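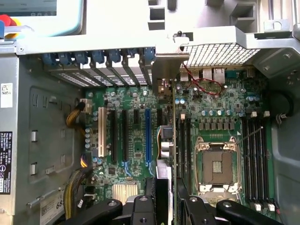
敞开的台式电脑机箱与绿色主板

Oltley冷库及商用空调维保服务调整通知

为适应Kirkov片区客户数量的变化,Oltley制冷设备服务公司对冷库、冷藏展示柜及商用空调的定期维保安排进行了调整。新安排涉及巡检周期、紧急报修、制冷剂管理和费用结算四个方面,适用于所有已签订年度维保合同的单位。现将有关内容刊载于本期简讯,请各客户单位的设备管理部门查阅。
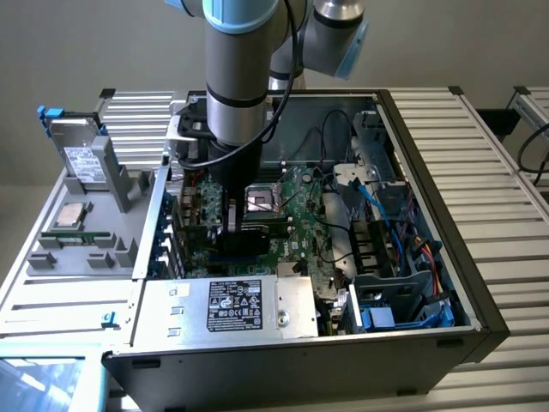 Oltley客户简讯 | 供稿:客户服务部 | 2021年8月20日,星期五

一、巡检周期

目前公司在Kirkov片区承担维保的商用制冷与空调机组共220台,分属餐饮、食品批发、医药仓储和办公楼宇等类型的用户。此前各类机组统一按季度巡检。今年5月的客户回访中,多家食品批发单位反映夏季机组负荷较大,季度巡检间隔偏长;部分办公楼宇用户则认为过渡季节的巡检可以适当合并。

调整后,低温冷库和中温冷库在夏季改为每月巡检一次,其余月份仍按季度进行。冷藏展示柜维持季度巡检。办公楼宇空调每年巡检三次,分别安排在供冷季开始前、供冷季中期和供冷季结束后。医药仓储用户的巡检周期以合同附件为准,本次不作变动。

巡检内容包括冷凝器清洗、压缩机运行电流测量、膨胀阀及电磁阀检查、除霜系统测试、门封条和库门加热丝检查,以及温度记录仪的比对。巡检完成后,技术人员将当场填写记录单,由客户签字并留存一联。对于库内货物堆放过密、影响蒸发器回风的情况,技术人员会在记录单备注栏中注明,请客户及时整理。

二、紧急报修

冷库库温异常报警、压缩机无法启动、制冷剂明显泄漏三类情形列为紧急报修,全天受理。报修时请提供单位名称、机组编号、故障现象及当前库温。机组编号贴于电控箱门内侧,如有脱落或字迹不清,请在下次巡检时告知技术人员补贴。

Ngui服务站自本月起增设夜间值班岗位,负责Kirkov片区北部的报修。片区南部仍由总部直接派工。客户无须自行区分所属站点,报修电话不变,由调度人员统一分派。

在技术人员到达之前,请尽量减少开启库门的次数,并停止入货。请勿自行反复启动压缩机,亦不要拆除压力保护装置或短接控制线路。库温持续上升、货物需要转移的,由客户自行决定转移时间,公司可协助提供附近冷藏场所的联系方式。

三、制冷剂管理

自下一合同年度起,凡补充或回收制冷剂,均须在记录单上单独登记种类、重量及原因。同一机组在一个合同年度内两次补充制冷剂的,公司将安排一次全系统检漏,检漏人工费不另行收取。焊接、更换管段及更换阀件所需的材料费,按合同约定的价目执行,施工前由客户书面确认。

仍在使用老旧机组的客户,请留意备件供应情况。部分早期型号的压缩机已无原厂配件,维修时只能选用替代型号,可能需要同时调整底座和接管。公司技术部可为此类客户出具更新方案,供编制下一年度设备预算时参考。

四、费用与结算

合同期内的巡检费用不作调整。合同范围以外的上门检查,每次收取600元,已包含首小时人工费;超出首小时的部分按价目表计算。节假日上门另按合同附件所列标准执行。

结算方式由现行的逐次开票改为按月汇总开票。每月对账单通过Plivus客户平台发送,客户可在平台上查看巡检记录、维修明细和发票信息。尚未开通平台账户的单位,请与所属服务专员联系,提交单位名称、开票资料和一名指定联系人的邮箱。不便使用平台的客户,仍可申请纸质对账单。

五、培训安排

公司拟于秋季在Oltley总部培训室举办一期设备日常管理培训,面向客户单位的仓储和设备管理人员。课程涉及库温记录、除霜时间设定、门封条日常保养、冷凝器外部清洁以及报警信息的识别。培训共设80个名额,截至本期简讯发稿,已有超过33家单位提交报名意向。每家单位限报两人,不收取培训费用,交通及食宿自理。

报名表可在Plivus客户平台的“通知与下载”栏目中获取,填写后加盖单位公章,以扫描件形式回传至客户服务部。具体日期和课程表将在确认名额后另行通知。

各客户单位对上述安排如有疑问,或需变更合同所列机组数量、安装地点及联系人的,请以书面形式告知客户服务部。变更内容自双方确认之日起生效。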